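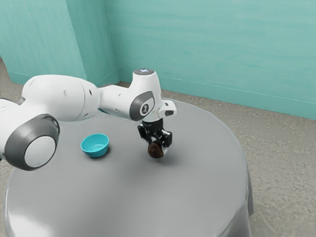 Keeping remote-control demonstrations consistent when several operators record the same task

Jindmont Community Help > Teaching by Demonstration > Recording

Posted by Brenda Montecinos
31/07/2021

Our department is preparing a set of demonstrations in simulation for a single task: the arm picks up a small round object from a covered table and places it in a turquoise bowl. The arm is moved by remote control with a handheld controller, and the recordings will later be used to train a policy. We have 170 demonstrations so far, recorded by three operators.

On review, the demonstrations differ more than we had expected. One operator brings the gripper down in a straight line, closes it, lifts a short distance and travels low over the cloth to the bowl. Another lifts high before moving sideways. The last one stops above the object for several seconds to correct the position of the fingers, and these stops are present in the recordings. All of the demonstrations end with the object in the bowl and are marked as successful by the checker.

We request guidance on the following points. Should the operators be required to follow one path, or is variety of this kind acceptable? Should the stops be removed before training? Is there an accepted practice for the release, given that some operators open the gripper well above the bowl and others go down almost to the bottom before opening it?

We also record a view from above in addition to the general view of the table. I would be grateful for advice on whether the operators should use it while driving the arm. At present they look only at the general view.

Josefina Leiva
Accepted reply

The matters raised are addressed in the order in which they were asked.

Path. We recommend that one general manner of doing the task be agreed on in writing before any further recording. Operators do not need to match each other exactly. Small differences in speed, height and approach are useful to the learner. Difficulty arises when the same starting position leads to two clearly different actions, such as a low sideways move in one demonstration and a high lift in the next. A simple policy may then produce a motion between the two, and a motion between the two may well strike the rim of the bowl. Of the manners described, the high lift is the safer choice for this task. The low path leaves little room when the gap between the object and the bowl is short.

Variety should come from the starting positions. Move the bowl and the object to new places between demonstrations, and record the positions that were used. If the object is always to the right of the bowl as seen in the general view, the policy should not be expected to cope with the opposite arrangement.

Stops. A long stop teaches the policy to stay where it is. Sections in which neither the arm nor the gripper receives a command may be shortened, provided that the same rule is applied to every recording and that the original files are kept. The brief period in which the fingers close should be left untouched. If it is cut, the policy may begin to lift before the object is held. Where an operator made several corrections above the object, it is usually less work to record the demonstration again than to repair it.

Release. Agree on a height and have every operator use it. Our own instruction reads: "Bring the object over the middle of the bowl, lower until it is inside the rim, open the fingers fully, wait for the object to settle, then raise the arm straight up." The final upward move is part of the task and should be included. Recordings that end at the moment of opening frequently produce a policy that remains at the bowl with the fingers open.

Success marks. The checker reports only the final state. It does not report whether the object was pushed along the cloth, dropped and picked up again, or rolled in from the side. A person should watch each recording once at normal speed. When we did so for a comparable set, we withdrew 11 demonstrations that the checker had accepted.

With regard to the view from above, the operators should have it open beside the general view. Depth is hard to judge from one angle, and lining up the gripper with the center of the bowl is much easier from overhead. Please check what the view contains before adopting it. If only the upper part of the bowl is inside the picture, the operator cannot see the whole rim, and an object at the bottom edge will be partly hidden. Shadows also require attention. The shadow of the arm can fall across a bright patch of light on the table, and an operator may steer by that shadow without being aware of it. A policy trained on the same pictures may do likewise. We vary the position and strength of the light from one recording to the next for this reason.

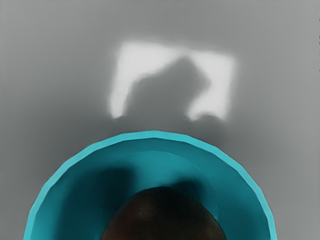 Hernberg Institute, Department of Automation: Demonstration and Remote Operation Section

The above reflects the working practice of this section and may be copied into local instructions with the department name retained. Settings for the controller are dealt with in a separate topic. In short, choose a low speed for work close to the table, fix the scale for the entire set, and do not allow individual operators to change it between recordings.

New operators in our section complete a practice period before any of their recordings are kept. They then drive the task in the presence of an experienced operator, who stops them if they depart from the written manner.

Posted by urrutia_lab

I agree with most of the above. We did not shorten the stops in our set and the results were acceptable, but our operators did not stop for long. It may be worth training on 2 versions and comparing them before a decision is made.

A different controller also helped us. With the old one the wrist turned whenever the operator's hand turned, and most of the corrections above the object came from that. If your task never needs the gripper to tilt, lock the tilt.

Posted by Brenda Montecinos

Thank you for both replies. We will adopt the high lift and the release instruction as worded, and the recordings with long corrections will be made again. The tilt was not locked in our setup. It has now been locked for all operators.

One further point for Josefina Leiva: should the operator's name be stored with each recording?

Josefina Leiva

Yes. A code for each operator is sufficient, stored with the starting positions and the controller scale. It should not be given to the policy as an input.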